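Bench log, Lekis cell, shared workshop at Mundport
18/02/2018

Card handling again. Aim is still the same: arm picks a circuit card off the fixture plate, presents it to an open tower, backs off. Slot insertion is for later in the month.

Beige plastic cover has to stay clear of the wrist when it comes in low. Its raised boxes are the tallest bit at that end. Approach height now 19 mm over the ribs, was less, didnt like it.

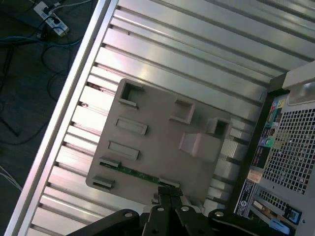 Do we need force sensing on the wrist for this? Only for the final push. Getting near the board is plain position control, and the finger current limit is enough to stop on.

Tower on its side, open side up, so everything is a straight down approach. Plate to the left of it. Second arm parked behind, keep it there or the Antunes script throws a reach fault.
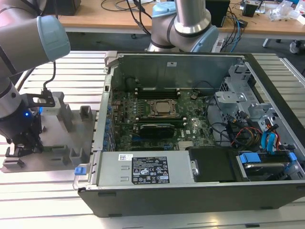

Plate and holders

Card stands on edge between two slot holders, one at each end. Fingertips closed before coming down beside it, then open, then over. Holder mouths want a small chamfer, new print from Pidbridge file, 2 copies.
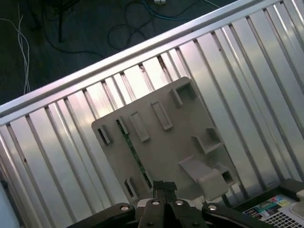 Antunes list says to drop the closed approach altogether and come in open from directly above, as the extra move costs time on every cycle. Fair point, will try it at half speed first.

Over the motherboard now. Tip at the lower end of the card, card slanting. Angle offset in the config is 3 degrees, probaly wants to be less. Mind the wires in the gap behind.
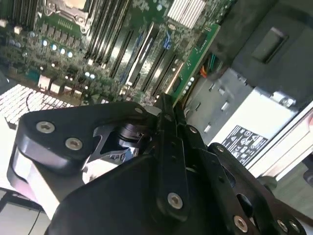 To do
- reteach point 126
- print holders w/ chamfer
- open approach, half speed
- tidy cables on floor by the rail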